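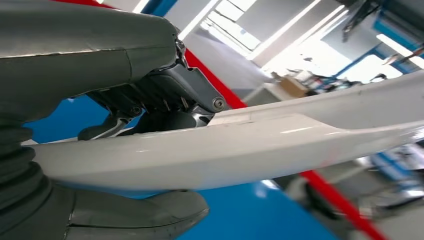 Ramesh Pal wrote after the first edition that the section on storage should come before the section on assembly, as he had put his shelving together in a room that was later found to be too damp for paper. The order has been changed accordingly.

Section 4. Preparing the Storage Room

4.1 General
This section applies to all Perron archive shelving, single and double depth. Complete it before opening the hardware cartons. Allow 39 inches of clear aisle in front of every run. Where a Fatier ladder rail is to be fitted, see Section 7.

4.2 Checking the Room
1. Place the humidity gauge at waist height, away from doors and vents.
2. Leave the gauge in position overnight with the door closed.
3. Record the reading on the form in Appendix B. Shelving may be installed when the reading is 57 percent or lower.
4. If the reading is higher, run a dehumidifier for two days and repeat steps 1 to 3.

NOTE: Readings taken while the floor is drying after cleaning are not valid.

4.3 Checking the Floor
1. Lay a straightedge along the full length of each planned run.
2. Mark any low spots with chalk.
3. Set the leveling feet to their shortest position. Shims are not to be used under the feet.
4. Confirm with the building owner that the floor is rated for the load. A fully loaded double-depth bay weighs 1,080 pounds; a single-depth bay weighs 440 pounds.

CAUTION: Do not install double-depth bays on a raised floor without written approval.

4.4 Marking Out
1. Snap a chalk line parallel to the longest wall. Keep the line four inches from the wall so that air can pass behind the uprights.
2. Mark the position of each upright on the line, using the spacing table supplied with the order.
3. Check that no upright falls over a drain, a floor outlet or an access hatch.
4. Measure both diagonals of each run. The two figures must agree to within a quarter inch. If they do not, clear the marks and begin again from step 1.

NOTE: In rooms with sprinklers, the top shelf must remain at least 18 inches below the sprinkler heads. Local rules may require more.

Revised 7 February 2019. This edition replaces all earlier printings of Section 4.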